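Home | Projects | Archive | Contact

We use cookies to improve your visit. Accept / Settings

Blurbs and Author Bios: Do They Sell the Book? Project report, Writing and Publishing course

Started this in October, with one question. Does the author bio on a bookstore page change what people pick up? Everyone in class had an opinion, no data.

The books were all small press romance and mystery. Gwynne let us use their backlist pages, which helped a lot. Picked 2 novels by the same writer, similar length, similar covers. Wrote a long bio (awards, number of titles, where she lives, the dogs) and a short one, two lines. Same blurb both times.

Readers came from the Temolden book club list. 200 asked, 79 answered. Less than I wanted but fine for a term project.
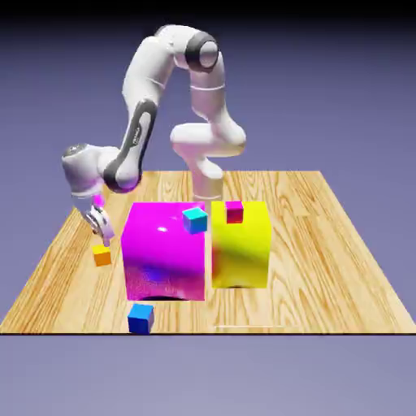 Hjalti Hedegaard
Second-year student, project lead

Results. The long bio did better with people who had never heard of the author. They said it made her sound "established". People who already read romance skipped it and went straight to the series order. Several asked wich book came first, and neither page said so. That's on the pages, not the bios, but it came up more than anything we meant to ask.

Awards: mixed. Bestseller wording got noticed. Smaller prizes mostly not. One reader wrote that every book is award-winning now. Fair.

Grethe Toft did the blurb side. She cut the blurb for the mystery to half and sent it to the same readers a week later. Most liked the short one, but they had seen the story already so I don't trust it much. Should of used new people. No time.

Also tried free samples. First 3,000 words of the romance, as a plain file. Comments were longer and a lot friendlier. Two lines from page one got quoted back to us, the bio never did.

Problems: the survey was too long, question on covers was confusing, and the long bio had the wrong title in it for the first day. Fixed after Kári Vestergaard spotted it.

Next time, put series order at the top and test that by itself. Would also like thriller readers in the mix. Full answers are in the class folder, ask Grethe for the blurb sheets.

4 comments | 11 shares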